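Setting Up for Sunrise Drinks Without Wrecking the Table

I've been making layered drinks for our get-togethers in Lakcombe since March, and people keep asking me for the recipe when what they really need is the table setup. The recipe is juice and syrup! Anyone can do that. So these are my notes on glasses, little pitchers, drips and cleanup, in no special order (well, sort of in the order I remember them).

First, measure everything before you pour anything. I used to stand there with the big bottles, glugging away, and my colors went to mud every time. Now I put each liquid in its own small container and line them up where my pouring hand can get to them.

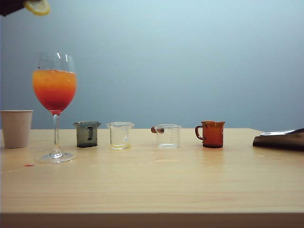 Layering is mostly patience. The heavy red syrup wants to sink, so let it! Pour it slowly down the inside of the glass and leave it alone, no stirring, no swirling to see what happens. A big stemmed wine glass shows it off best, with the deep red down at the bottom and the orange getting brighter as you go up. Leave some clear glass at the top too, so there's room for a lemon slice on the rim. And keep a damp cloth by your elbow, because syrup gets away from you. One little red spot by the foot of the glass is easy to miss, and if you leave it till morning you'll be scrubbing.

Lemon slices, by the way: cut them thicker than you think. Thin ones flop. Make your slit from the middle out through the rind and they'll sit up nicely.

If you're making a whole batch, mix the orange part ahead and keep it in something with a handle. I bought a cheap carafe at Durnetti (the kitchen shop, not the bakery) and it pours so much better than the plastic jug I'd been fighting with for years.

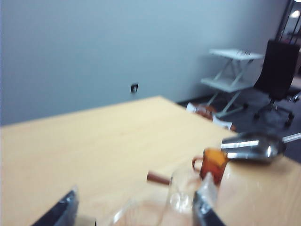
Oltel Social Club – Kitchen & Table Tips

Handles, then. Point them all toward the side you pick up from. I'm right-handed and I still catch myself reaching across a full glass to grab something on the far side, and that's how most of my spills start. Anything with a long metal handle, like a scoop, goes at the outside of the group. Let it stick out away from the glasses and you won't snag it with a sleeve (ask my good white shirt).

Colored glass is lovely but it fibs about what's in it. Orange juice, tea and plain water can all look much the same in an amber mug, so I save mine for whatever I can't mix up by smell.

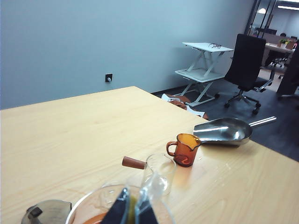 Amber pitcher, clear carafe and the steel scoop on the pale wood table.

Now the table itself. Pale wood shows every water mark, and ours has picked up its share. I wipe with a barely damp cloth, going with the grain, then go over it right away with a dry one. For the sticky stuff, a drop of dish soap in warm water, then wipe again with clean water or it stays tacky and grabs dust. I tried the Mendonça wood polish too, and it smelled great, but I wouldn't put it on right before serving food.

Rinse the syrup glasses first, before the juice ones. Cool water, then warm soapy water, and a bottle brush for anything with a narrow neck. Wooden handles shouldn't sit in the sink at all, so wash those pieces by hand and dry them straight off.
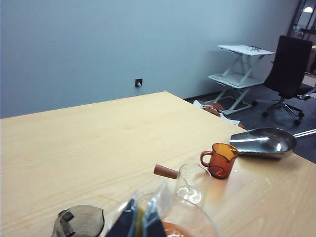

Putting It All Away

Dry the glass all the way before it goes in the cupboard, or you'll get that cloudy ring at the bottom. I stand stemmed glasses upright, never on their rims, and I don't stack the beakers inside each other anymore after getting two stuck for a whole evening (cold water in the top one, warm around the bottom one, and wiggle gently!).

Leftover lemon slices go in a lidded tub in the fridge and they're fine in iced tea the next day. Leftover syrup keeps a good while if the lid is clean, so wipe the threads of the bottle before you screw it shut.

Last updated June 12, 2019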